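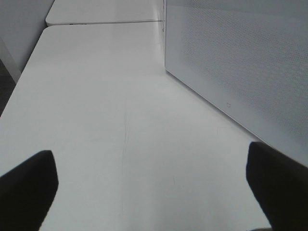
Janjua 재단 지원사업 | Clarnlow 지역보건센터 영양·생활습관팀

중간 진행보고 (2차)
2022년 9월 7일
수신: Katherine Huaranga 담당관님
작성: Thomas Bassi

급하게 정리해서 보냅니다. 표는 별첨 파일에 있고 여기는 글로만. 문장이 좀 거칠어도 양해 부탁드립니다.

1. 사업 요약 (변동 없음)
야간·교대근무자 대상 저녁 나트륨 줄이기 및 수면 전 식습관 개선. 사업명 Imier. 3월 착수. 참여 사업장은 물류창고, 세탁공장, 요양시설. 계획서 그대로고 대상 변경 없음.

2. 이번 기간에 한 일
- 사업장 3곳 모두 초기 면담 완료. 세탁공장이 제일 늦었음. 교대표가 중간에 바뀌어서 면담 일정을 두 번 다시 잡음.
- 식사기록 수첩 2,000부 인쇄, 배포 중. 물류창고는 배포 끝. 요양시설은 조장님들 통해서 나눠드리는 중이라 정확한 배포 수는 다음 보고에 넣겠습니다.
- 구내식당 국물 염도 측정 시작. 조리 담당자분들이 직접 재서 적는 방식. 처음엔 귀찮아하셨는데 지금은 빠지는 날이 거의 없음.
- 소그룹 교육은 한 번에 15명까지만 받음. 더 받으면 질문이 안 나옴. 신청이 밀려서 대기명단 만들었습니다.
- 교육자료 개정. 1차 자료가 글이 너무 많다는 의견. 라면 스프 반만 넣기, 국물 남기기, 젓갈은 작은 종지에 덜어 먹기, 이런 식으로 실제 먹는 음식 위주로 다시 씀.

3. 중간에 보이는 것들
아직 수치로 말씀드리기는 이릅니다. 혈압은 사업 종료 전에 다시 재니까 그때 비교. 지금은 수첩 기록하고 면담 내용뿐입니다.

하루 나트륨 권고량이 2,000mg인데, 수첩을 보면 퇴근 전 야식 한 끼로 거의 채우는 분들이 있음. 컵라면에 김치, 거기에 소시지. 참여자들 본인은 짜게 먹는다고 생각 안 함. "집에서는 싱겁게 먹는다"는 답이 많았고 실제로 집밥은 괜찮은 편. 문제는 근무 중 식사. 그래서 교육 초점을 집밥에서 휴게실 쪽으로 옮겼습니다. 계획서의 가정용 레시피 부분은 줄이고 편의점 메뉴 고르는 법을 늘림. 예산 항목은 같은 교육자료비 안이라 변경 신청은 따로 안 했는데, 필요하면 알려주세요.

수면은 의외로 커피보다 늦은 식사 얘기가 많이 나옴. 아침에 퇴근해서 크게 한 끼 드시고 바로 눕는 패턴. 속쓰림 때문에 깬다는 분이 여럿. 퇴근 전에 가볍게 먹고 집에서는 적게 먹는 쪽으로 안내하고 있음. 다만 가족하고 같이 먹는 유일한 끼니가 그 아침인 분들도 계셔서 무조건 줄이라고는 못 합니다. 이 부분은 면담에서 개별로.

당뇨약이나 혈압약 드시는 분은 식사시간 바꾸기 전에 진료부터 받으시라고 안내. 저염소금도 마찬가지. 칼륨 들어간 제품은 신장 안 좋은 분한테 위험할 수 있어서 자료 첫 장으로 올렸음. 1차 자료에는 맨 뒤에 있던 내용.

4. 지연된 것
- 염도계 납품. Clundico 쪽 발송이 늦어져서 요양시설은 측정 시작을 못 함. 물량은 확정됐고 도착하는 대로 바로 시작합니다. 그동안은 센터에 있는 걸 돌려쓰려고 했는데 물류창고에서 매일 써야 해서 안 됐음.
- 온라인 설문. 응답률이 낮음. 휴대폰 화면에서 글씨가 작고 문항이 길다는 지적. 문항 줄여서 다시 올릴 예정. 종이 설문도 병행하기로 했고 입력은 저희가 합니다.
- 외국인 근로자용 번역본. 베트남어 초안 나왔고 감수 남음. 음식 이름이 제일 까다로움. 국, 찌개, 탕을 다 수프로 옮겨놓으니 구분이 안 돼서 다시 돌려보냈습니다.

5. 예산
인쇄비는 계획보다 조금 덜 씀. 대신 야간 출장 교통비가 초과될 것 같습니다. 면담을 교대시간에 맞추다 보니 대중교통이 없는 시간대라 택시 이용이 늘었음. 인쇄비 잔액을 교통비로 돌릴 수 있는지 문의드립니다. 금액은 별첨 표 참고. 영수증 스캔본은 양이 많아서 따로 보내겠습니다. 인건비, 강사비는 계획대로.

6. 다음 기간 계획
요양시설 염도 측정 개시. 대기명단 순서대로 소그룹 교육 추가. 수첩 1차 회수하고 입력. 세탁공장은 휴게실에 전자렌지가 없어서 도시락 싸오는 분이 적다고 함. 회사 쪽에 설치 건의 넣어놨고 답 기다리는 중. 사업비로 살 생각은 없습니다, 지침상 비품 구입이 안 되는 걸로 알고 있어서요.

혈압 재측정 일정은 사업장하고 협의 중. 초기 측정과 같은 교대조, 같은 시간대에 재야 비교가 되는데 근무조가 바뀐 분들이 있어서 명단 먼저 다시 맞춰야 됩니다.

7. 부탁드릴 것
- 위 5번 예산 전용 가능 여부. 다음 출장 잡기 전에 답 주시면 좋겠습니다.
- 최종보고 양식이 작년하고 같은지. 달라졌으면 새 양식 부탁드립니다.
- 현장 방문 원하시면 물류창고 쪽을 권합니다. 야간이라 시간이 애매하긴 한데 식당이 제일 바쁠 때 보시는 게 나아요. 출입 신청을 미리 해야되니 날짜만 먼저 알려주세요.

별첨: 예산 집행표, 교육자료 개정본, 식사기록 수첩 견본

Thomas Bassi 드림
영양·생활습관팀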